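Workshop tips: keeping the software side of a small gripper tidy

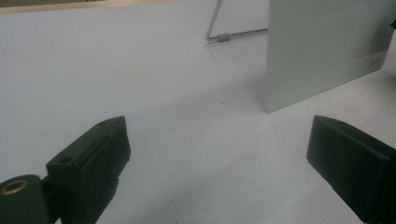

Preben Bjarnason wrote in after the last batch of tips to ask why his own gripper behaves beautifully in the evening and then loses its way completely the next morning, with the very same program running. He had changed nothing overnight, he said, and could we please do a page on that sort of thing before he took up fishing instead.

Well, Preben, put the rods away for now. I've been pottering with the software for these things on my own bench for a good while, and most of what follows was learned the slow way, with a cold cup of tea at my elbow.

Start with the light. Morning light through a window and a lamp in the evening are two different worlds to a camera, even if your own eyes barely notice (ours are very forgiving!). If your camera program has an automatic exposure setting, switch it off once you have a picture you like, and write the value down. Mine sits at 4,000 in the units my program uses, and yours will be something else entirely, so please don't copy it. Do the same with white balance. A pale surface with a pale object on it is the hardest pairing of all, and a fixed setting gives the program half a chance of finding the edge between the two.

Wipe the table before you blame the code. A crumb is a perfectly good object as far as a detector is concerned. I spent most of a Sunday on a fault that came down to toast. If you'd like a belt to go with your braces, tell the program to ignore anything smaller than a set number of pixels. I use 700 for the full-sized picture and haven't had a phantom pick in ages.

Shadows want a mention too. Anything standing upright will throw one, and a simple brightness threshold will happily include the shadow as part of the thing itself, so the grip comes out too wide and a bit to one side. Working from edges helps, or from colour if the object has any to speak of. Grey on white hasn't, I'm afraid, and there I fall back on taking a picture of the bare table first and comparing the two.

Keep your settings in one file. I used to have numbers scattered through the code like pegs in a garden, and could never find the one I wanted. Now there is a single text file called jeven.txt (my whole setup is called Jeven, for reasons lost even to me) with the speeds, the opening width, the camera values and the height of the table. Before changing anything, save a copy with the day in the name. My oldest surviving copy is marked 2019-10-16 and I have gone back to it more than once with great relief.

Plan the approach as well as the grip. It's tempting to send the fingers straight to the spot by the shortest line, but anything propped up or leaning on a support will be knocked flying if the path runs through whatever is holding it up. Give the planner a plain box around each object and a second box around its support, both a little bigger than they need to be. Then add a stopping point directly before the grip, with the fingers open, and let the program take one more look from there. It costs you a moment and saves a great deal of picking things up off the floor.

Go slowly when the program is new. Mine has a speed figure that runs up to 2,000, and any new routine gets its first outing at 22. It is dreadfully dull to watch, like waiting for a pan of milk, but you have all the time in the world to reach the stop button.

And log everything, even when it goes well. One line for each attempt will do: where the program thought the object was, how wide the fingers opened, how far they closed. If the fingers close all the way, there was nothing between them, and the log will tell you so without any clever sensors. Compare a good evening with a bad morning and the difference often jumps out at you.

Which brings me back to Preben's trouble. I'd bet on the exposure first. The second thing to try is running the homing routine again after the machine has stood cold overnight, before the first pick of the day. Do let me know how you get on, and send the log if it's still sulking.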